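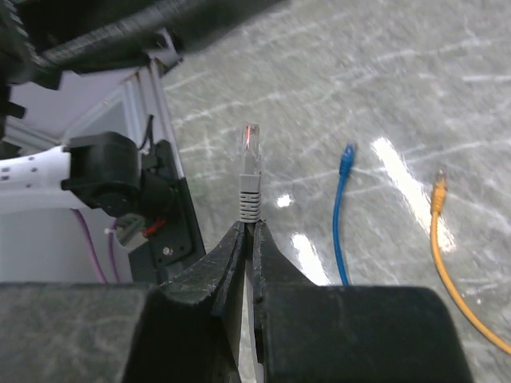 How long does it take to get used to working from home in a small house?

For me it took one full winter, and I was much slower than I had expected.

I moved to Jastau in November, after 11 years of going to the same office with the same elevator and the same plant beside my desk. My company, Skerora, closed our floor and told us that we may work from wherever we like. I chose a town by a river, 628 kilometers from the old office, where my sister has lived for a long time and where the rent is possible for a translator.

In the first weeks I worked at the kitchen table. I thought this would be pleasant, with the kettle so near. But in the kitchen I was always between two jobs. I translated one paragraph of a manual for water heaters, then I washed a cup, then I looked at the paragraph and did not remember what "relief valve" was in my own language. In the evening I had to move all papers to cook, and in the morning I had to move them back. By December the papers had small circles of oil on them.

My wife has more patience than I do, but she also had her limit. She proposed the small room under the stairs, where we kept suitcases. It is so narrow that the chair cannot turn fully. I said it was a closet. She said it was a closet with a window, and this is correct, there is a window, although it looks at the neighbor's wall.

I bought the desk at Babalola, a secondhand furniture store behind the bus station. The owner wanted to sell me a much larger one with carved legs. He let me measure everything twice with his tape, and when I chose the small one he gave me a lamp with it. The lamp leans a little to the left. I have put a folded bus ticket under its foot and now it leans to the right.

Then there was the internet. The router, a Horkov that came with the house, stands in the living room, and between it and my little room there is the old chimney. Every afternoon my calls became a row of frozen faces. I read many opinions on forums, some of them very angry, and finally I did the old-fashioned thing and ran a cable along the baseboard. I was afraid of the plugs at the ends, with those eight thin wires that must go in the right order, so I bought a cable with the plugs already on it. It goes under one door and behind the bookcase. Since then I hear my colleagues well, including the things they say when they believe they are on mute.

The harder part was the hours. In the office, the day had walls. People stood up, put on their coats, and I understood that it was time. At home I often found myself at 8 in the evening, still correcting a comma. Mamta Chaturvedi, my former team leader, wrote to me in January and asked why I had sent her a file so late. I answered that I did not notice. She wrote back only one line: "Then get something that makes you notice."

So I made a false commute. At 5 I close the computer, put on my shoes and walk to the bridge and back, also when it rains. At first I felt foolish -- a man walking to nowhere with his work bag. Later I left the bag at home. On the bridge there is usually an old man with a fishing rod and a radio, and we greet each other. I have not once seen him with a fish, but I have learned a lot about the local soccer league.

I also eat lunch at the table again, with a plate, and I do not bring the phone. This sounds like advice, and I do not want to give advice. My sister works with her laptop in bed and is perfectly happy, and she finishes before me.

What I still miss is the small talk. I do not mean the meetings, I mean the half minute beside the coffee machine when someone tells you about his daughter's tooth. We tried to arrange this by video, every morning, and it was terrible -- seven people waiting politely for another person to begin. We stopped after two weeks. Now two of us simply call each other when we make coffee, and sometimes we do not say much.

In the spring I would like to paint the room. My wife thinks yellow, because of the neighbor's wall, and I am thinking of a light green. We have bought both in the small test cans, and there are now two squares beside the window, waiting for us to agree.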